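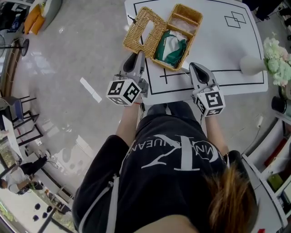

**Luvwood Studio 21 - picnic and storage basket check, April**

Baskets at table: wicker, hinged lid, one at a time. White table, second from the door. Please write in the comments column in words. A tick with a sad face next to it is not a finding.

## Table

- [x] Top wiped down and dry
- [x] Tape border stuck down on all four sides
- [x] Legs level. *The folded napkin under the back leg has been replaced with a proper foot. The napkin served since last April and will be missed.*
- [ ] Tape marks at the front in good order. *One short tick is lifting. Press it flat or redo it, but please use the black roll. We do not need a blue period.*

## Basket body

- [x] Stands flat with the lid open
- [x] No loose cane ends on the rim
- [x] Run the back of your hand along the inside. *One snag, low on the short side. Trimmed and sanded. Found by sleeve, as usual.*
- [x] Base holds the test weight, 400 g, for the length of a coffee
- [ ] Smell. *Faintly of onion. Not a safety matter, but I'm writing it down.*

## Lid and hinge

- [x] Opens all the way back without tipping the basket
- [x] Hinge loops tight, both ends
- [x] Edges of the lid opening smooth to the touch
- [ ] Lid stays up when the table is bumped. *It does not. It waits until your fingers are on the rim - a fine sense of timing for a lid. Keep hands clear until the loops are replaced. Loops are on order from Veltton, part 2527.*

## Contents

- [x] Nothing sharp, nothing wet, nothing with a best-before date
- [ ] Bags and cloths taken out and folded before storage. *Stuffing it in the bottom and closing the lid is a method, I grant you. It is not the method on the sheet.*
- [ ] Clear sheets stored flat on the shelf. *See above.*

## People

- [x] Long hair tied back or kept out of the hinge. *Wicker does not let go politely.*
- [x] Sleeves pushed up for the inside check
- [x] Bags and coats on the hooks, not under the table
- [x] Walkway to the Allalthorpe Road exit clear. *Someone had parked the folding cart there again. It now lives by the sink.*

## Result

Pass for light use, with the lid restriction. No carrying by the lid, ever, no matter how close the car is.

Still to do:

1. Fit new hinge loops when they arrive
2. Fix the lifting tape
3. Air the basket overnight, lid open
4. Reorder basket tags from Khalaf, pack of 100

Copy on the clipboard by the door, where it can be ignored by everyone equally.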